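We use cookies to remember your settings and count visits. Accept all | Manage choices

The old wallpaper place on Mesley Street is opening again, and I am way too happy about it

If you've lived in Hudthorpe for any length of time you have a story about the wallpaper place. Mine is that my mother dragged me in there when I was small, parked me on the bottom step of the stairs with a sample book as big as I was, and came back so much later that I'd picked paper for every room in a house we didn't own. So when word got around in January that somebody had taken the lease, I walked over on my lunch break and put my face against the glass like a kid at a pet store.

The somebody is Marianna Grabowska, and she let me in (she could hardly not, I was fogging up her window). She's been hanging paper for other people for years, mostly in the big old houses up past the reservoir, and she told me she got tired of driving two hours each way to look at patterns in person. "You can't buy it off a phone," she said. "People try. Then they call me and the green is the wrong green, and it's already on the wall."

The shop is going to be called Quispe & Zalar, after her grandmother on one side and her husband's family on the other, and she's taking both floors. Downstairs will be the books and the rolls. Upstairs, where the old owners kept their boxes, she wants a big table where you can spread things out and argue with whoever you live with. There's going to be coffee. I asked if it would be good coffee and she said it would be free, so fair enough.

What I really wanted to know is what people are putting on their walls now, since everybody I know painted everything gray and then stopped. Marianna says that's over, at least with the folks who call her. They want big pattern again! Leaves, birds, stripes as wide as your hand, and the wavy stuff, which she has a real soft spot for. She's had calls for it in hallways, half baths, a closet or two, and one very brave dining room. Her feeling is that a small space can take a lot more than you think, and that the mistake people make is doing one timid wall and leaving the others white, so it looks like they ran out of money.
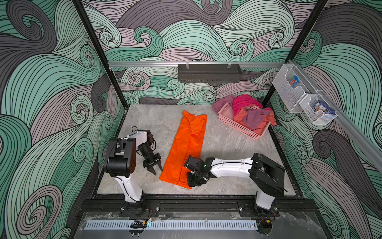
Vol. 7, No. 2

I'll admit I came around on the waves. Mint, charcoal and a pale lilac all swirling together, with those tight little curls, sounds like a headache when you say it out loud, and I'd have told you so before I started looking at this stuff. Now I keep thinking about my laundry room. Marianna's advice with anything that busy is to hang plain things in front of it, simple rails and baskets in metal or white, and to go light on the counter. She isn't a fan of fancy shelves on fancy paper. My husband isn't a fan of any of this, but he doesn't do much laundry, so he gets half a vote.

Prices, because you'll ask me at the post office if I don't put it in. She's still settling with her suppliers and wouldn't give me a full list, but she does plan to keep a bin of odd rolls by the door for people doing something small, like the back of a bookcase or the inside of a drawer. The bin was my favorite thing about the old shop, so I may have pushed a little. She'll lend out sample books, too, the way they used to. You leave your name and phone number and bring it back when you're done, and she says she'll call you if you forget. She has over 200 of those books, a lot of them left in the building when the last owners closed up, and she's been going through them in the evenings to see which patterns can still be ordered. Quite a few can't. She's saving those for anybody who wants to cover a lampshade or line a box, and the school has already asked for some for the art room.

The work on the building is coming along. The front window has been replaced, the stairs have been fixed (my step is still there, I checked), and the sign painter is booked. She's keeping the old brass door handle, which sticks, and which she says she'll get used to. There was a question about the upstairs wiring that held things up for 6 weeks, and she got a look on her face when I brought it up, so I dropped it.

Opening day is set for the end of March 2022, with doors at ten and the first hanging class that same afternoon. The class is for beginners. You'll learn to measure, cut, paste and line up a repeat, and everybody gets a turn on a practice board, so wear something you don't care about. There's room for seven people and I've already taken one of the spots, so don't dawdle. Sign up by stopping in, or leave a note in the mail slot if she's out on a job. She's there most mornings right now, usually up a ladder with the radio on, so knock loud.

Parking is the same as ever on Mesley Street, meaning there isn't any. Use the lot behind the bank and cut through the alley. If you've got one of the old shop's sample books sitting in your attic, and I know at least a couple of you do, she'd love to have it back, no questions asked. I found ours under the guest bed last night. It's going back this week, once I've had one more look through it.

Like hearing from us? Get the Hudthorpe newsletter in your inbox. Enter your email address to sign up. You can unsubscribe at any time.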